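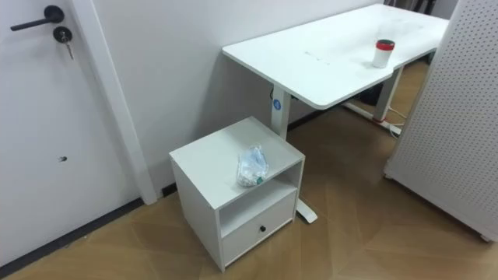 *Head view from the logs, cabinet and desk.*

## October, late morning

Started with the segmentation masks. Clear plastic is still our worst class. The crumpled bag on the cabinet is the kind of thing the depth image fills with holes, and the planner then treats the holes as free space. I raised the padding on anything the detector calls soft packaging and left the rest alone. Replayed 3,462 frames through the new setting while I ate. It ran slower than I wanted, mostly in the Duvari filter, which copies every cloud twice. I opened a ticket for that.

Giuliana Marulanda thinks we should stop asking for a full shape on bags and just plan to a patch of surface. She is probably right, but I don't want to change two things in one week.

## After lunch

Worked on the contact controller with Baltasar Pereyra. The wipes packet is soft, so the force estimate climbs slowly and the old threshold fires late. By then the fingers are pushing on whatever is behind it, and for this task that is the top edge of the air purifier. We changed the trigger to look at the slope of the signal over a 300 millisecond window. Baltasar wanted it shorter. We tried his number in replay and got false contacts on three logs, so we kept mine for now.

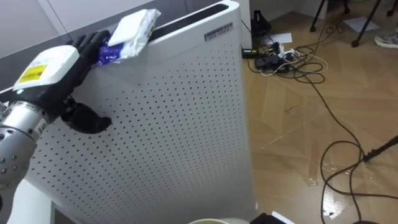

## Evening

Merged the slope trigger behind a flag. The Cledby build broke once on a missing header and then passed.

The other job was the hand's collision model. The planner wraps the whole hand in four capsules, and with the thumb stuck out to the side they leave a gap at the tip. A small object just past the thumb, like the red one on the table, comes out with more clearance than it has.

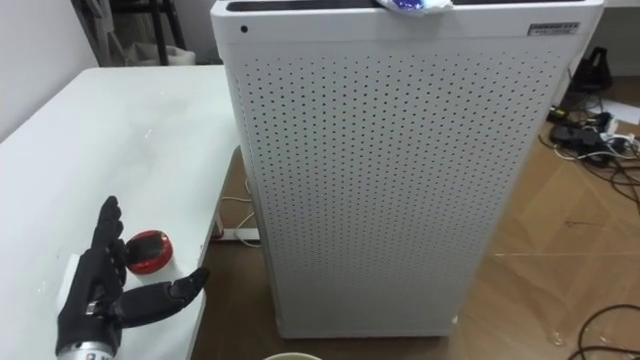
I added a separate capsule for the thumb and tied it to the joint angles - it should have been that way from the start. Planning time went up a little. The Michiels solver didn't complain, but I only ran it on short moves.

Tomorrow: long moves, then Giuliana's patch idea if there is time. Also need to answer the Fidetti email about log formats.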